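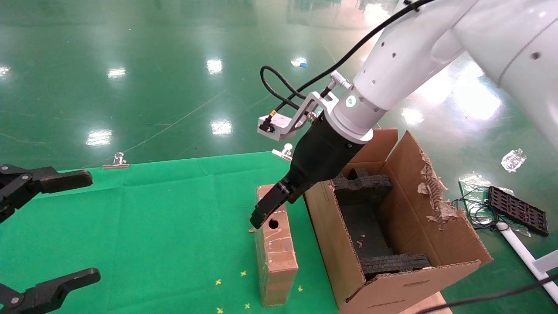
Prostanel Nested Carton Sets with Foam Inserts

Supplied by Clanance Packaging and Storage
Product group: Shipping and return packaging

Overview

The Prostanel range consists of corrugated cartons and dark gray foam inserts for the storage, shipment and return of fragile goods. Each set includes a tall, narrow inner carton and a larger outer carton with a foam lining. The cartons may be ordered together or separately, and inserts are available as replacement parts for customers who already hold stock of the outer carton.

Prostanel sets are in regular use by museums, repair workshops, instrument dealers and school laboratories. They are intended for goods that travel more than once, such as loan items, calibration weights, glassware and lamps.

The inner carton

The inner carton is light brown, unprinted, and stands upright on its short end. A round opening is punched in the upper part of the front face. It serves as a finger hole for drawing the carton out of a close-fitting space, and it should be kept clear of labels and tape. Customers who require a fully closed carton should order the plain version and state this on the order form.

The inner carton is delivered flat. After assembly, the seams should be closed with clear packing tape. Tape may be carried around the full body of the carton where the contents are heavy. Paper tape is acceptable for goods kept in storage but is not recommended for shipment.

The outer carton

The outer carton opens at the top with standing flaps. It is wide enough to accept the foam insert on all sides and leaves a hollow between the upper and lower foam blocks for the goods. Markings are printed on the lower front face.

Flaps are the first part of any carton to wear. Pulling tape away from the board by hand commonly lifts the surface paper and exposes the corrugated layer beneath. A flap with a frayed edge may still be used for storage. For shipment by carrier, Clanance advises that a carton be replaced once the damage reaches the fold line or once peeled layers prevent new tape from holding.

The foam insert

The insert is made up of a lining and two blocks. The blocks hold the goods away from the walls of the carton. They are not glued, and they can be lifted out for cleaning or moved to suit an item of a different shape. When the insert is refitted, the blocks should sit firmly against the lining without being forced.

Small scraps of cardboard tend to gather on the foam after repeated opening. They should be brushed out or removed with a vacuum cleaner on a low setting before the next use. Water and solvents should not be used on the foam. Polished metal, lacquer and optical glass should be wrapped in tissue before they are placed in the hollow.

Ordering information

Set, inner and outer carton with insert: order code PN 441
Outer carton with insert: order code PN 46
Inner carton, punched: order code PN 18
Inner carton, plain: order code PN 18 P
Replacement insert: order code PN 51

Cartons are supplied in bundles. Inserts are supplied singly. Mixed orders are accepted, and the bundles will be packed by product code. Samples of any item in the range are available to institutional customers on written request.

Orders received before noon are passed to the warehouse the same working day. Customers with a standing account may collect from the Figueroa depot, where a packing bench and tape dispensers are provided for use on the premises.

Returns and recycling

Unused cartons may be returned in their original bundle. Assembled or taped cartons cannot be accepted for credit. Inserts may be returned if they have not been cut.

All cartons can be placed with ordinary cardboard recycling once the tape has been removed. The foam is not accepted by most household collection services. Customers may send worn inserts back to the Figueroa depot in any quantity, at their own cost, for disposal through the company's waste contractor.

Related products

The Lullero divider kit fits the outer carton and allows the hollow to be split for small parts. It cannot be used at the same time as the upper foam block. Clear packing tape, tissue and address pouches are listed under Packing Supplies.

Changes to the range

From January, the outer carton is supplied with the insert as standard. The earlier version without foam has been withdrawn, and remaining stock is available only to customers with an open order.

Contact

Product questions, including advice on fit: Mirjana Begović, Packaging Products
Accounts, collections and returns: Wiremu Tapsell, Figueroa Depot

Please state the order code in all correspondence. For advice on fit, include the length, width, height and weight of the item to be packed, and note any part that must not bear pressure.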